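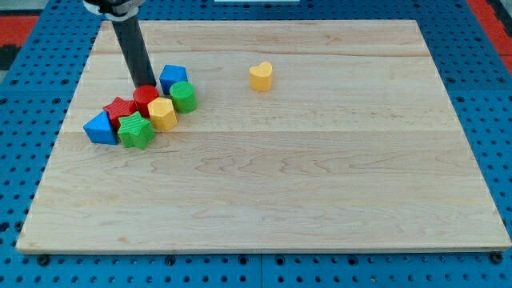 Shape blocks on a maple board, blue pegboard underneath.

Osik Cashback – progress report to Flakbridge
Period covered: up to end of August

Short version first. Pilot is running, members are signing up, payouts mostly on time. Tracking is still the weak spot. Budget is fine. One decision needed from you, see the end.

Members and claims

3,826 accounts opened since launch. Of those, 992 have had at least one cashback payment land in their bank. The rest are a mix – people still inside the waiting period, people who signed up and never clicked out to a store, and a chunk who bought something but had the purchase fail to track. We can't yet split that last group out cleanly. Working on it, the new log should do it by next report.

Most first purchases come from the weekly email, not the home page. We had it the other way round in the plan. Home page banner spend stopped in August and moved over to the email.

Stores

Eight stores live. Clolimier (shoes and bags) was the late one, went on at the end of July after a long back and forth over who eats the cost of returns. Agreed in the end: cashback stays pending until the return window closes, and a part return means part cashback. Not popular with members but it's clear and it's written on the store page now.

Ivanyshyn (bakery boxes, mail order) is the best performer by a distance. Repeat orders, low returns, and they confirm sales fast. They have asked for a higher rate for first time buyers only. We said yes in principle. Terms being drafted.

Two stores we talked to in the spring have gone quiet. Not chasing any more.

Tracking

Main cause of missing cashback is the same as last time. Member clicks out from us, then opens another tab, picks up a coupon code somewhere else, and the sale gets credited there. Second cause is ad blockers. We put a short notice before the click-out asking people to turn theirs off and to empty the cart first. Complaints dropped after that but we only have a few weeks of it so don't read to much into it.

Manual claims now go through a form instead of email. Member gives order number, date and amount, we send the batch to the store. Ivanyshyn answers the same week. Clolimier takes a lot longer and there is nothing in the contract to make them go faster, which was our mistake. Will fix at renewal.

Member pages 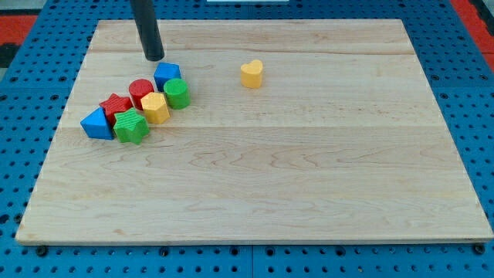 The wallet page got its redesign, finally. Pending, confirmed and paid are now three separate lines with a date next to each, where before it was one total and everybody wrote in asking what it meant. Confirmed money can be withdrawn from the same page. Still open is the color of the withdraw button – the test version was gray on white and people scrolled right past it. We want something that jumps out the way the blue cube does against that pale wood, so a solid blue on a light background, no gradient, no icon. Designer has it. Wording changes from "Redeem" to "Withdraw" at the same time, because redeem made people think of gift cards.

Phone version of the wallet page is behind the desktop one. Works, but the dates wrap badly on small screens.

Support

Inbox is answered inside one working day, most days. Slipped during the week of the Clolimier launch when everyone was on the store terms. Most common question by far is still "where is my cashback". Help page rewritten with the waiting period at the top. Old version had it at the botom, under the bit about closing an account.

Money

Under plan on marketing because of the banner stop. Over plan on support hours, same week as mentioned. The two nearly cancel out. Spreadsheet is in the shared folder, tab names unchanged.

Next

– Failed-tracking log live and checked against store reports
– First time buyer rate for Ivanyshyn signed
– Withdraw button and phone fixes out
– Response time clause ready for the Clolimier renewal

Decision needed

We'd like to extend the pilot by 6 months on the unspent marketing money, no new funds. Same stores, same rates apart from the Ivanyshyn change. Need a yes or no before the store contracts come up, as the stores want notice. Happy to do a call, mornings are better.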